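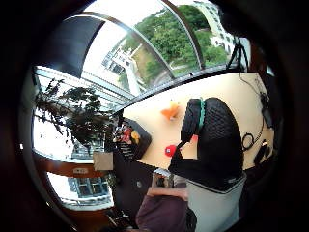
Wastia keeps a running record of border crossings, rail links and trade agreements between neighbouring states, and it needs to be set up once on each analyst's computer before it can be used for a briefing. Allow 90 minutes for the whole section, including the first download. The map relies on pale shades to show partial closures, so choose your seat with some care. In a room like this one, with a window wall and a sloping glass roof, sit with your side to the glass and bring the roller blind down if the yellow and cream areas of the map start to look alike.

## 4. Setting up a region file

A region file holds everything Wastia knows about one group of countries: borders, crossings, treaties, and the statements made about them. You need an editor account. Reader accounts can open a region file but can't create one.

### 4.1 Create the file

1. Open **Regions** and choose **New**.
2. Type a name. Use plain geography ("Eastern corridor", "Lake basin") and keep the names of current governments out of it.
3. Choose the countries. You can add up to 19 to one file.
4. Under **Base map**, choose **Mathias**. The older Dadmont map is still on the list but has no rail layer.
5. Press **Save**. The first download starts at once.

> **Note:** Disputed borders are drawn as a broken line on both maps. You can change the thickness of the line but not its position. Requests to move one go to Siham Sfeir at the Clevthorpe office, with sources attached.

### 4.2 Add crossings

1. Open the **Crossings** tab.
2. Choose **Import** to bring in a list, or **Add** to enter one crossing by hand.
3. For each crossing, set the type: road, rail, river or pipeline.
4. Set the status:
 - **Open** – goods and passengers pass in both directions.
 - **Partial** – one direction only, or goods only, or certain nationalities only.
 - **Closed** – no regular traffic.
 - **Announced** – a government has said it will open, and there is no report of traffic yet.
5. Enter the date of your source, then press **Save**.

An import can hold 2,000 lines. The starter list supplied with Wastia has 1,815, so if you plan to add many of your own, split the list by country first.

> **Caution:** Don't set a crossing to Open on the strength of a signing ceremony or a minister's speech. Use Announced until you have a report of traffic from a second source. The trade totals count every Open crossing, and a wrong one will carry through to the briefing.

### 4.3 Enter statements

Statements are kept apart from events. If a foreign ministry says a railway will be rebuilt by December, that is a statement. Track being laid is an event.

1. Open **Statements** and press **Add**.
2. Paste the text in the original language.
3. Add your translation in the second box. Leave the box empty if you only have a press agency's version, and tick **Second-hand**.
4. Link the statement to at least one crossing or treaty.
5. Choose who made it. Where two governments issued a joint text, enter it once and pick both. Where each put out its own version, enter them separately, even if they look the same – the differences in wording are often what the reader wants.

### 4.4 Check and share

1. Press **Check file**. Missing dates are marked in red, missing sources in orange.
2. Correct the red items. The file can't be shared until they are cleared.
3. Press **Share** and pick the group.

Orange items don't stop the file from being shared, but they print as "unsourced" in the briefing.

> **Note:** If Check file stops before the end, close any open statement and run it again. If it stops a second time, send the log to Meron Lencho.

Section 5 deals with alerts for changes in crossing status.

*Last revised Jul 24, 2023*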